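4 min read

Call for Participants: Household Chores and the Limits of Machines

The Trirnthorpe Centre for Domestic Automation invites applications from adults who carry out regular housework, paid or unpaid, to take part in the Vidal study. The study asks how far present-day machines can manage ordinary chores without help, and where they still fall short of a person doing the same work.

Background

Opening a drawer, putting away cutlery and clearing a worktop are tasks that most people perform without thought. For a machine they remain uneven ground. During the first stage of Vidal, 1,728 attempts at kitchen tasks were run in simulation, and 566 of these were set aside for closer study. The Centre now wishes to have them judged by people who know the work well, and not only by engineers.

Participants will look at still views and short clips from the simulated kitchen, taken from close to the gripper. They will be asked to say what they would do next, how they would take hold of a handle, and whether they would trust a machine to carry on alone. Handles differ a good deal in shape, and a pale handle on a pale front can be hard to make out. Comments on matters of this kind are particularly welcome.

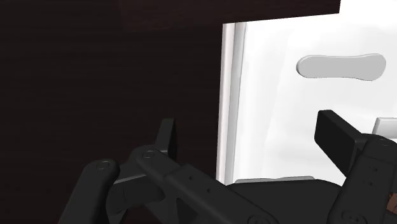 What taking part involves

Each participant will attend 3 sessions at the Centre's Stukville building. A session lasts one morning and includes a break. The first is given over to introductions and practice. In the second and third, participants will work through a set of tasks on screen and then discuss their answers in a small group. No session requires participants to handle machinery.

Travel costs within the county will be repaid on production of a ticket or receipt. A payment will be made after each session attended, and participants who withdraw will keep any payment already made.

Who may apply

There are 34 places. Applicants must be aged 18 or over and must do household tasks at least weekly, whether in their own home, for a relative or as an employee. Cleaners, care workers, hotel staff and kitchen porters are encouraged to apply. No knowledge of computing is needed. Persons employed by the Centre or by Prillivside, which supplies the simulation software, are not eligible.

The Centre's rooms are step-free. Applicants who need large print, an interpreter or other support should say so on the form.

How to apply

Application forms may be collected from the Stukville reception desk or requested by post. Completed forms should be marked for the attention of Ornella Dal Bello, Study Coordinator, and must arrive by noon on the last Monday in June. All applicants will receive a written reply.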